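Praktikum Handhabungstechnik
Begleitblatt zu Versuch 4: Greifer und Regler im Vergleich an textilen Objekten
Bearbeitung: Fung-ping Ho
Stand: 11. Oktober 2023

1 Aufgabenstellung

Im Versuch werden zwei Parallelgreifer, Sikamine und Predadeo, an biegeschlaffen Objekten verglichen. Beide werden nacheinander am selben Arm montiert und mit derselben Steuerung (Quintero) betrieben. Im zweiten Teil bleibt der Greifer unverändert, und es wird zwischen Positionsregelung und kraftbegrenzter Regelung umgeschaltet. Das Protokoll enthält für jede Kombination die Erfolgsquote, die Dauer eines Zyklus und eine kurze Beschreibung der Fehlgriffe.

Vorausgesetzt werden die Abschnitte zu Greifkraft und Reibschluss aus der Vorlesung. Wer die Einweisung im September nicht besucht hat, meldet sich vor Versuchsbeginn bei der Betreuung.

2 Warum Textilien

Bei starren Werkstücken lässt sich die Greifpose aus der Geometrie ableiten. Ein Handtuch hat keine feste Form. Ein Parallelgreifer kann eine flach liegende Stofflage nur fassen, wenn sich zwischen den Backen eine Falte bildet oder wenn eine Backe unter den Rand gelangt. Beides hängt von der Fingerform, der Anpresskraft und der Unterlage ab. Frottee ist dabei vergleichsweise gutmütig, weil die Schlingen an den Backen haften. An Webkanten und Bordüren ist die Oberfläche glatter, und der Greifer rutscht dort leichter ab.

Die Unterlage wird in allen Versuchsreihen beibehalten. Auf einer glatten Platte verschiebt sich der Stoff, bevor er sich aufwirft; auf einem rauen Tuch bleibt er eher liegen.

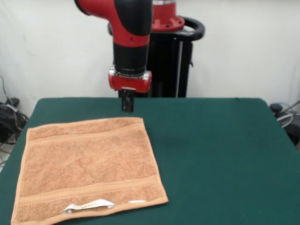
Seite 3

Ausgangslage für die Reihen A und B ist das glatt ausgelegte Handtuch auf dem grünen Tuch, der Arm steht mit nach unten gerichteten Fingern hinter der Oberkante. Kleine Falten in der Fläche werden nicht ausgestrichen. Das Handtuch darf leicht schräg liegen, die Lage wird aber vor jedem Zyklus mit der Kamera erfasst und gespeichert. Pflegeetikett und Saum gelten als eigene Greifstellen und werden getrennt ausgewertet.

3 Durchführung

Greifer montieren, Werkzeugdaten in Quintero laden und den Nullpunkt der Finger prüfen. Danach die Unterlage antasten. Die Höhe der Fingerspitzen über dem Tuch ist der empfindlichste Parameter – ein zu tief eingestellter Greifer löst die Schutzabschaltung aus.

Reihe A: Griff in die Fläche, Positionsregelung.
Reihe B: Griff am Saum, Positionsregelung.
Reihe C: wie B, jedoch kraftbegrenzt.

Ein Griff gilt als gelungen, wenn das Handtuch angehoben und drei Sekunden gehalten wird. Wird nur das Etikett gefasst, ist der Griff als Fehlgriff einzutragen und im Bemerkungsfeld zu kennzeichnen.

4 Auswertung

Die Aufzeichnung läuft über das Programm Minder. Der Vergleichsdatensatz umfasst 1.808 Zyklen, davon 662 mit Sikamine am Saum und 264 mit Predadeo am Saum. Wegen der ungleichen Stichproben sind zu allen Quoten Konfidenzintervalle anzugeben. Zyklen mit Schutzabschaltung werden nicht gelöscht – sie zählen als Fehlgriff.

Fragen zum Protokoll:
Welcher Greifer reagiert stärker auf eine falsch eingestellte Höhe?
Verändert die Kraftbegrenzung die Quote oder nur die Zyklusdauer?
An welchen Stellen des Handtuchs häufen sich die Fehlgriffe?

Abgabe als PDF, eine Datei je Gruppe. Rohdaten bitte im Gruppenverzeichnis belassen.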